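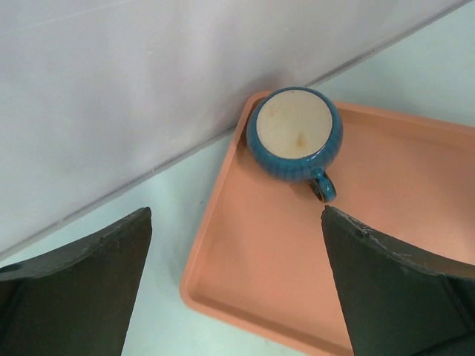
**Figure 4.** Glazed mug, base upward, on a tray.

### 3.2 Storage position and rim wear

Households in the Comorstead survey were asked how they kept their everyday mugs between uses. Of the 100 households that returned the June form, 81 stored at least one mug with the rim down (compare Figure 4). The remainder used hooks or kept all mugs upright on an open shelf.

Rim wear was graded under a hand lens using the scale set out by Bevan and Lewis in the pilot study. Mugs stored rim down on bare shelving had more small chips along the lip than those stored upright. The difference was much smaller where the shelf was lined with cloth or cork. Age of the mug, as reported by the owner, had a stronger effect than storage position in the Akberg subgroup, where many pieces had been inherited.

Two limits apply. Owners often could not recall when a chip first appeared, and 50 of the forms left the question on dishwasher use blank. Mared Bevan regraded a subset of the mugs without access to the storage data, and her grades agreed closely with those of Elin Lewis. Disputed grades were settled by joint inspection and are marked in the appendix.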